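Section 4. Getting the Bedroom Station Ready for Visitors

This section is for whoever is hosting the open day at the Karholm house. It assumes you have already finished Section 3 and that the Triditz unit is awake, standing, and paired with the Listix tablet. If the tablet still shows the gray start page, please go back and finish the pairing first, as nothing below will work without it.

Set-up

1. Make the bed the way you would for a guest, with the duvet folded back and the runner laid across the lower half. Pull the runner straight, because the unit uses its edge to judge where the bed ends.

2. Put two garments on the runner, close together, toward the side where the unit will stand. Pick colors that differ from each other and from the bedding. They can be crumpled, and we rather like them that way, since visitors enjoy a demonstration more when it starts with a bit of a mess!

3. Walk the unit up to the bed from the tablet, using the slow setting. Stop it when the reach bar turns green.

4. Tap Ready Pose. The arm comes up and the fingers open. Give it 30 seconds to settle before you touch anything else on the tablet.

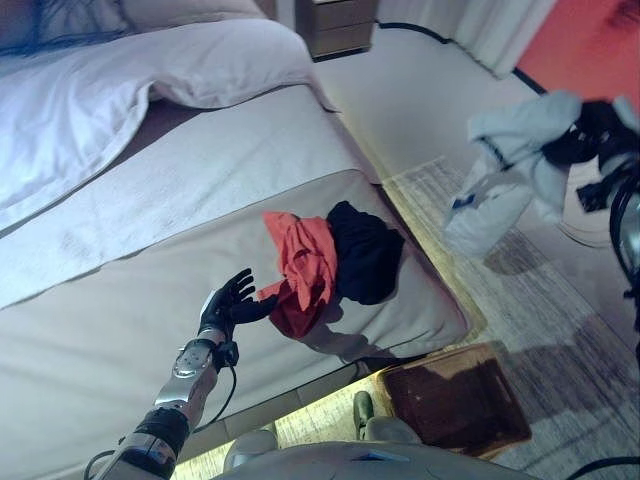

5. Tap Begin Tidy and take your own hands off the bed. The unit will choose a garment by itself, and it may take its time choosing, so this is a nice moment to tell your guests a little about the project and let them ask whatever they like.

6. When the round is over, tap Rest and wait for the arm to lower all the way. Then you can muss up the clothes again for the next group.

Note: If the unit picks the same garment twice and puts it back down, tap Pause and move the two a little farther apart. Thin or slippery fabrics give it the most trouble, and a plain cotton shirt is always a kind choice.

Note: The Liepiņa lesson set, which is loaded at the factory, holds 3,838 practice rounds. You don't need to add any of your own before an open day.

CAUTION: Keep guests 2 steps back from the arm whenever the tablet shows Ready or Tidy. Small children should be holding a grown-up's hand.

CAUTION: Watch for cables on the floor and rug as you lead people in and out, and point them out to each new group.

Once the last group has gone, leave the unit in Rest and turn to Section 5 for charging.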